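Last updated: June
Reading time: 2 min

Okay, jersey thread! We got the whole pile of club shirts back to my place and I'm going to fold every last one of them before dinner, and I am weirdly excited about it.

Background for the new people: Fumholm FC, red and white, 29 shirts in the club bag, and they go out to a summer tournament with more than 2,000 other kids. Yamila Sepúlveda has washed them for two seasons straight, so this time I said hand them over.

First decision, where to fold. I used to do it on the kitchen table and the shirts slid all over the place. A long sofa is so much better!! The fabric grips a little, you can work your way along the cushions, and your back doesn't hate you.

Ours is the light gray one with the mustard armrests. I went back and forth on that yellow for weeks before we bought it and now I'd marry it. The teal pillow came later. 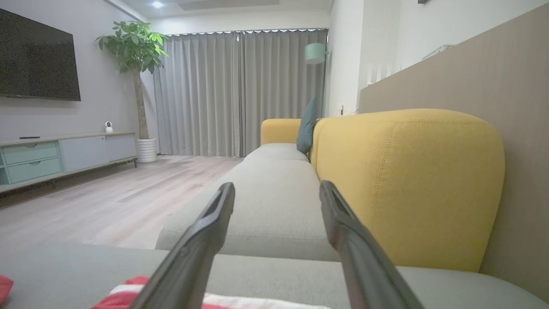 Also the light in that room is soft, so you can check a white stripe properly. I want to know if there's a grass stain on a cuff before I fold it away, not when some poor nine-year-old pulls it out on the touchline.

Okay, method. Lay the shirt face down. Smooth it from the collar to the hem with the flat of your hand. Sleeves in toward the middle, then the sides, then bottom up to the top. Done.

The sleeves are where it goes wrong. Ours have white bands with thin red stripes, and if you fold right across them they look chewed up by the time they come out of the bag. Fold just above the band!

Nele Engelhardt rolls hers, by the way. She swears a rolled shirt comes out smoother and she can fit the goalie socks in the middle of it. I tried it with four shirts and they unrolled the second I turned my back. Respect to Nele but I'm a folder for life.

Red is a wonderful color to work with, I have to say. Even all crumpled up, it looks so cheerful on the gray.

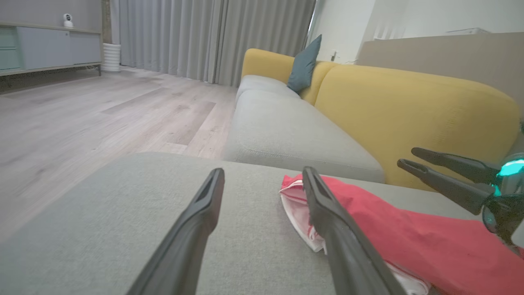 Fumholm FC | Youth Kit Team

Somebody asked how we keep the sizes apart. Little colored threads stitched inside the collar: green for small, yellow for medium, none for large. Takes an evening to sew in and saves you reading faded labels forever.

Washing, for those who asked: inside out, cool water, no softener. Hang them from the hem so you don't get peg marks on the shoulders. I used to tumble dry on low, and the white trim went a bit wavy on the old set. Never again.

And please button, zip or remove anything scratchy before it goes in with the shirts. One rogue shin guard strap did a number on three sleeves last fall.

Next up, two shirts at once, one on each side, so I can match the folds. It's so satisfying when the stack comes out even!

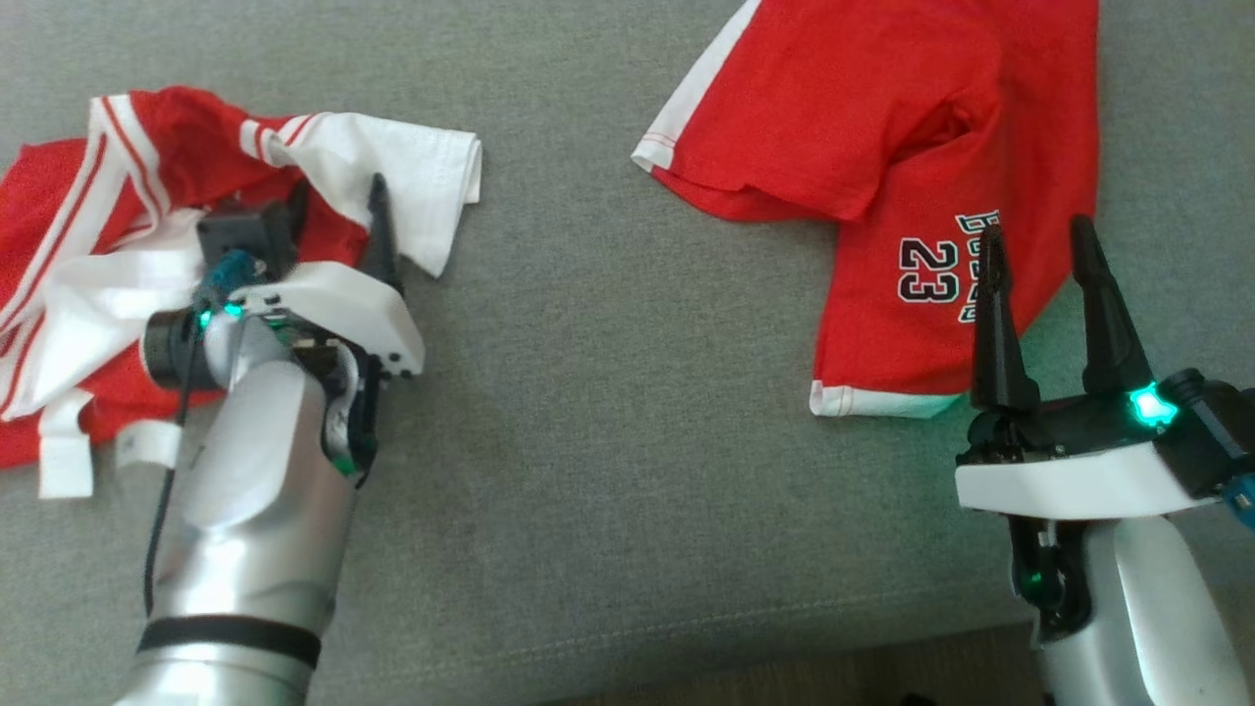
Red shirts on the gray cushions, one in a heap and one lying flatter.

If you've got a folding trick for short sleeves, send it my way, I'll try anything once. Shorts are tomorrow's thread!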